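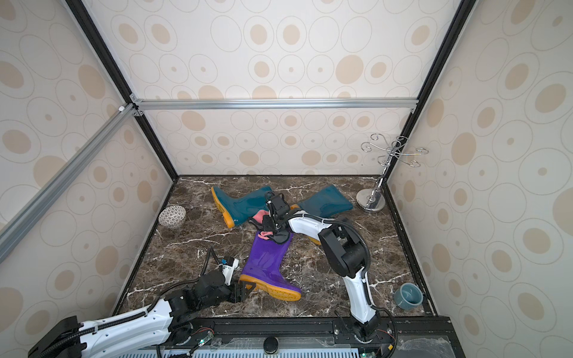
Wet Feet and Long Walks With Dzintra Kļaviņa

22/06/2018

I met Dzintra at the cafe in Numinby after her morning walk, and she was already on her second slice of toast. She's been leading the Clutby trail walks for years (30 miles over a weekend, rain or shine!) and I wanted to know how a person learns to like bad weather.

"You don't have to like it," she told me. "You just have to go out before you look at the sky."

I asked about rubber boots, because I own a pair and love them. She made a face. "Great for the garden. For 20 miles? Your heels will hate you." She wears old leather ones and packs extra socks, usually wool.

We got onto food after that, and I could have listened all day. Cheese, boiled eggs, cold pancakes rolled up in foil - she eats the pancakes first. Her next walk starts at the Skillwood parking lot at eight, and I've signed up.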